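We value your privacy. This site uses cookies to remember your settings. Accept all | Manage choices

Search student projects
Search
Clear

Do "Learning Toys" Teach Anything? A Reading of Shop Claims

Project report by Yamuna Suvarna
Submitted May 16, 2025

1. Why I picked this

My cousin's nursery in Josadby sent home a leaflet in January asking parents to buy toys that "build the brain". I wanted to know who decides that a toy does this, and on what grounds. My tutor suggested a survey of parents. I didn't want one, as parents who have just paid for something tend to say it was worth it. I read the sales pages instead.

2. What I did

I used the Finder search page to collect product texts for toys sold to children under six. It gave me 3961 results, most of them repeats or things like batteries and storage boxes. After throwing those out I had 291 texts. I read each one and copied out every sentence that promised a child would learn, develop or improve in some way. Then I looked for anything that backed the promise up: a named study, a test, even a link.

I did all the sorting myself, which is a weakness. A second reader might have put some sentences in different piles. "Helps little hands grow" gave me trouble for a whole evening and I am still not sure it means anything.

3. What the texts say

The same few words come round again and again. Motor skills, imagination and confidence are the favourites, and "social skills" turns up even on toys plainly made for one child at a time. Only 13 texts pointed to any kind of source. Of those, 2 named a study I could find in the library, and neither study had used the toy being sold. One was about children stacking ordinary cups.

Play kitchens are a good case. They are sold as lessons in cooking, sharing, sums and healthy eating, and the more one looks like a grown-up kitchen, the more the seller seems to promise. I could find no reason given for this. A printed button can't be pressed to change anything, and I doubt that tidy tiles help a four-year-old share.

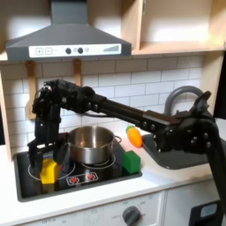
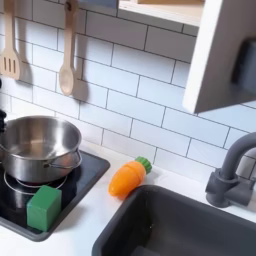
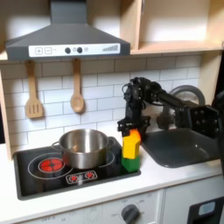 Figs 1–3. Toy kitchen with a white tile backsplash.

4. The Pirkberg list

Several sellers mention that a toy "meets the Pirkberg list". I took this for a standard until I read it. It is a page of advice for toy makers, written by a shop-fitting firm, and a maker joins by filling in a form. There is no test. Pillai, the textbook we used in the first term, warns about labels of this kind, though the chapter is short and gives no cases from toys.

5. What I can and can't claim

I have not shown that these toys teach nothing. Children may well learn a good deal from them, as they do from saucepans, mud and older brothers. My finding is smaller: the sellers in my pile mostly make promises without giving a reader any way to check them — and the words they choose are so loose that checking would be hard anyway.

I also only read texts in English, and only what one search page offered me. A shop assistant might say something quite different. If I did the work again I would ask for a second reader from the start, and I would write to the sellers to ask what they meant by "develops". I drafted such a letter but ran out of term before sending it.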